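**13 February 2019, Costbridge shared workshop. Hand-held gripper, door task.**

The second pair of jaws was fitted this morning and the screws were tightened in accordance with the January notes. Work then proceeded to the two-door cabinet on the wooden table. The present objective is a repeatable approach to the left door near its lower edge, with one finger to either side. The vertical handle is reserved for a later series.
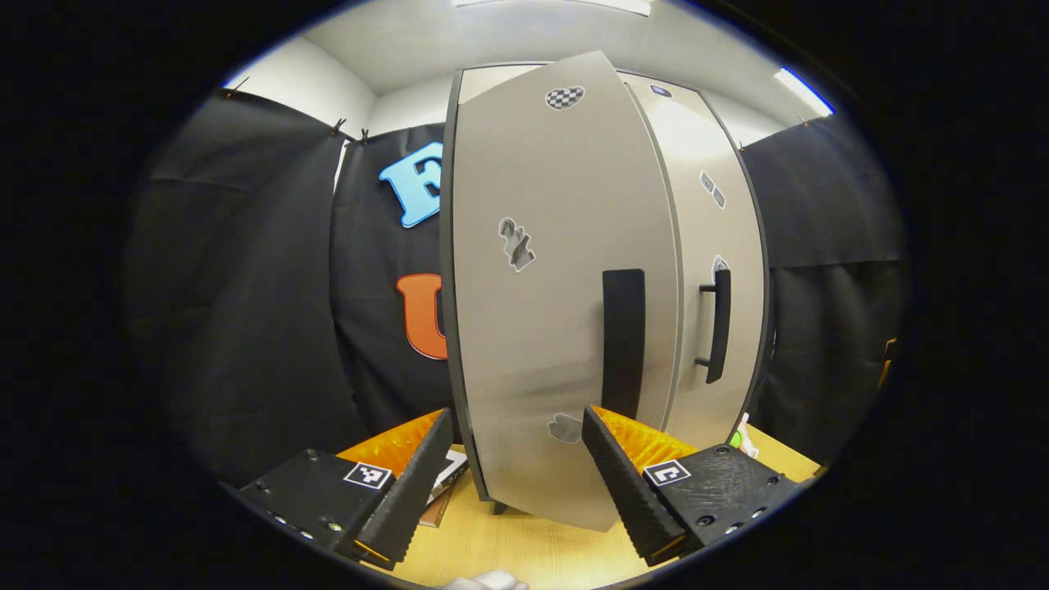

Svyatoslav Tymoshchuk wrote in the margin that the jaws should not be judged on doors alone, and asked that the grip force be recorded before the ribbed pads are replaced again. The request is accepted. The Fendden load cell will be used, with readings of up to 500 grams entered in the Romaniuk log.

Outstanding items:

- Recheck marker alignment on both fingers after 60 closures.
- Order orange pad material, part 991, 2 sheets.
- Confirm that the Polular firmware retains the closing limit after a restart.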